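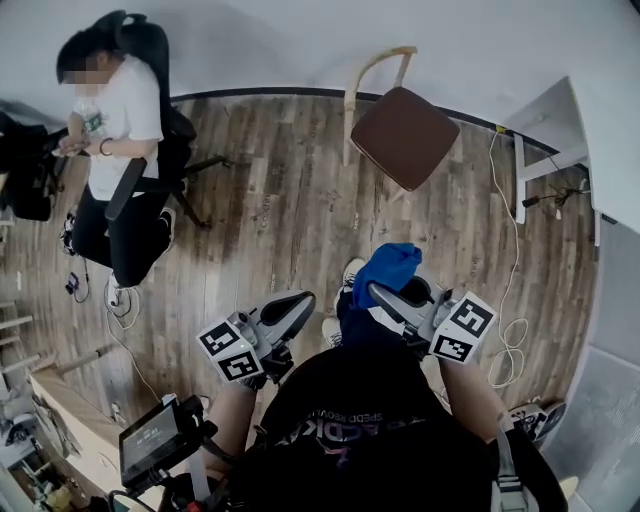

Adjoa Amegashie would keep the wooden chairs and give up almost anything else, she told the Lusley tenants' meeting, where the future of the shared workroom on the ground floor was the only item that drew much talk. Her view carried. The room will get new cable trays and a second row of desks before the end of July, and the seating will stay mixed, with office chairs on casters at the desks and plain wooden ones along the walls.

The work will cost 400 dollars for parts, paid from the building's repair fund. Labor is covered by the existing maintenance contract with Odoi, the firm that laid the floor.

Cables were the main complaint. Tenants who use the room said they had caught a foot or a caster on loose cords, and one member asked for the room to be closed until something was done. That request did not go to a vote. The meeting agreed on metal trays fixed under each desk, with one outlet strip per desk and no cords left lying across the walkway between the door and the window. Phone chargers may still be used, but they have to be plugged in at desk height.

The white desks will stay. They are in good condition and the legs can be adjusted, and replacing them was never seriously discussed. The new row will come from the Desville office on the third floor, which is giving up part of its space and has offered its surplus furniture at no charge. The older wooden cabinets will be moved only if the second row does not fit. A trial layout is to be marked out with tape first.

Seating took up the longest part of the evening. A proposal from Urar, the office supplier that serves most of the building, would have replaced every chair in the room with one model of office chair. Several tenants liked the idea. High backrests and armrests are easier on people who sit for a full working day, they said, and a single model would make it simpler to order spare casters.

Others pointed out that many people come down for a short call or to wait for someone, and do not need a chair that rolls and tilts. The wooden chairs with upholstered seats are lighter to carry – and they do not roll off when someone gets up. Two of them have loose back legs and will be glued. The rest need nothing more than felt pads, which Odoi recommends on laminate in any case.

The final count was 22 in favor of mixed seating and 14 for the Urar proposal. Urar has been asked for a new price covering office chairs for the second row only.

There was a shorter exchange on bags and coats. At present they end up over the backs of chairs or on the floor, and a row of wall hooks was suggested. The walls are painted plaster and the landlord has to approve any drilling, so the matter was put off. A standing coat rack may be bought in the meantime if money is left over.

The workroom has places for fewer people than want to use it on most mornings, and the second row is meant to ease that. Booking rules do not change. A place can be held for up to 40 minutes without being used, after which anyone may take it.

The room will be closed for two days while the trays go in. Notice will be posted on the door and in the elevator. Tenants are asked to take chargers, bags and other personal items with them before the work starts – anything left behind will be boxed and kept at the front desk.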